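Week-end sportif de Mottram

Le week-end sportif de Mottram est une manifestation scolaire annuelle organisée en avril par l'école de Mottram, établissement privé bilingue. Il réunit sur deux journées des épreuves d'athlétisme, de natation et de sports collectifs, disputées entre les trois maisons de l'école : Foklow, Hostance et Jellard. L'établissement le présente comme « la plus ancienne rencontre de ce type dans la région », affirmation qu'aucune source indépendante ne confirme.

Origines

La date de la première édition reste discutée. La brochure de l'école fait remonter l'événement à sa fondation, mais les registres conservés ne mentionnent qu'une « après-midi de courses » sans classement ni maisons. Ruth Nuttall, ancienne professeure d'éducation physique et auteure d'une histoire de l'établissement, attribue la formule actuelle à la fusion tardive de deux rencontres distinctes, l'une de natation, l'autre de cross. Son ouvrage s'appuie largement sur des témoignages oraux, parfois contradictoires. Il passe en outre sous silence les années sans compétition, que les tableaux d'honneur du gymnase laissent pourtant apparaître.

Déroulement

La première journée est consacrée au bassin et aux relais, la seconde à la piste et aux tournois. Le 400 mètres clôt traditionnellement le programme individuel. Chaque élève doit en principe s'inscrire à deux épreuves au moins ; les dispenses sont nombreuses dans les grandes classes et l'école n'en publie pas le détail. Les séries sont composées par âge, sauf en relais, où chaque maison aligne librement ses nageurs.

Le barème a été modifié à plusieurs reprises. Un point de participation est accordé à tout élève classé, ce qui avantage mécaniquement la maison la plus nombreuse. Hostance, longtemps dans ce cas, a remporté une bonne partie des éditions récentes. L'école y voit le fruit d'un « esprit d'équipe remarquable ».

Records et chiffres contestés

Le total de 213 points attribué à Jellard figure toujours au palmarès comme record absolu. Il a été établi sous un ancien barème et sa comparaison avec les résultats ultérieurs n'a guère de sens. Plusieurs temps de natation, relevés au chronomètre manuel, sont affichés au centième sans que la méthode de conversion soit précisée.

Réception

Les comptes rendus disponibles proviennent presque tous du bulletin interne, dont le ton est uniformément élogieux. Les bienfaits avancés en matière de confiance et de réussite scolaire n'ont fait l'objet d'aucune évaluation publiée. Une note de la direction datée du 2 octobre 2021 annonçait un bilan chiffré de la participation ; ce document ne figure pas dans les archives consultables de l'école.
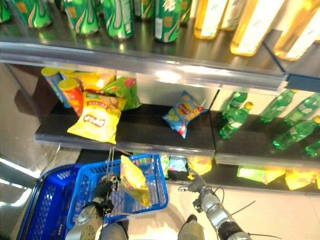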